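Keveo Hand Gripper, Set of Two: My Review After a Month at Home
Posted 5/13/18

I should start by saying that I went back and forth on these for most of the winter. My old pair of grippers, the Grimaria ones with the round rubber tips, had served me well enough, and I'm the kind of person who will glue a thing back together four times before I'll pay for a new one. But the left trigger on the Grimaria had gotten so mushy that I could squeeze it halfway before the jaws so much as twitched, and when Haltimley put the Keveo set on sale for 264 dollars I caved and ordered it. I'm so glad I did, with a couple of grumbles that I'll get to!

For anybody coming to this fresh, these are the hand-held kind. You hold one in each hand, do the chore with the jaws instead of your fingers, and the recording goes off to teach an arm to do the same thing. I do mine at home, mostly kitchen and tidying jobs, and I've logged 500 runs on the Keveo pair so far. That sounds like a lot until you've folded the same dish towel for a whole evening, and then it sounds like not nearly enough.

The jaws are what sold me. On the Grimaria they were skinny and they flexed, so anything heavier than a mug would twist on me while I carried it. The Keveo jaws are thick black plastic with a triangle cut out of the arm, and they stay put. They open nice and wide too, and the blue pads have a texture to them that holds on to slippery things like plastic bags and wrappers much better than smooth rubber ever did. I can pick up one sheet of paper from a flat surface on the second try most times, which if you've used these things you'll know is pretty good going. 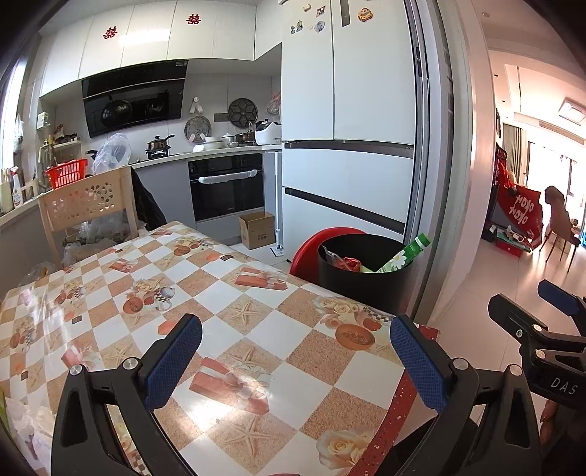
Kaijage wrote under my first-impressions post that the pads are lovely for the first month and then the texture starts to go, and that it's worth ordering spares along with the set, as they took three weeks to come when ordered alone. So far mine look fine, but I did take that advice and I have a packet waiting in the drawer. Swapping them doesn't look hard. I'll report back when I've done it.

Now the grumbles. The handles are too big for me. I have small hands, and by the end of a long session the base of my thumb is sore in a way it never was with the old ones. I wrapped the grip in bicycle tape in April and that helped some. The trigger spring is also stiffer than I'd like, though it has loosened up a bit, and there's a nice side to it: you can feel where you are in the squeeze, so I crush fewer paper cups than I used to. (I still crush some. Eggs I have given up on for now.)

The camera is a clear step up. It's wide enough that I can see both jaws and most of the room past them, and the picture holds up even on a shiny tablecloth with the lights on, where my old one just washed out to white. The battery gives me a good 30 minutes before it starts to complain. I wish it were longer, and I wish the charging port weren't tucked up under the handle where you have to feel around for it.

The manual is thin. Calibration gets half a page, and you'll want to do it twice, once with the jaws fully open and again after you've closed them all the way, or the readings drift.

Haltimley also carries the full setup with the arm and controller for 3,900, and no, I haven't tried that one, so please stop tempting me in the comments. For the hand set alone I'd give it four and a half stars. If they ever come out with a smaller handle I'll be first in line and it can have the other half.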